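Packing work at Jokano: photos from our gallery

In August our small shop started to prepare for automatic packing. We sell creams and other jars by mail, and in the busy season we send 800 parcels. Before, every one was packed by bare hands. Now part of the team works with grippers, and the movements they make are used to teach the machine that will stand at the end of the Plernton line. 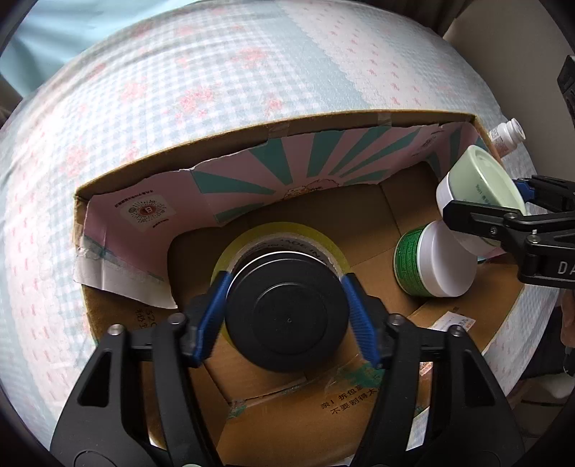

Two grippers over one carton: a black round piece held on the tape roll, a jar with a pale green lid on the right.

Wulan Sinaga has packed for us for many years. She told me that the first days were slow and her wrist was tired in the evening. "My fingers know the jar, but the gripper must learn it," she said. She is now the person who decides which movements are good enough to keep, and her pay went up with this new task.

Faizal Lubis was more worried. He asked at the meeting if his hours would become fewer. The answer from the management is that the hours stay the same until next August, and after that we will talk again. He would like to have this on paper, and I think he is right.

Text: Hidayah Rondonuwu, 11/15/25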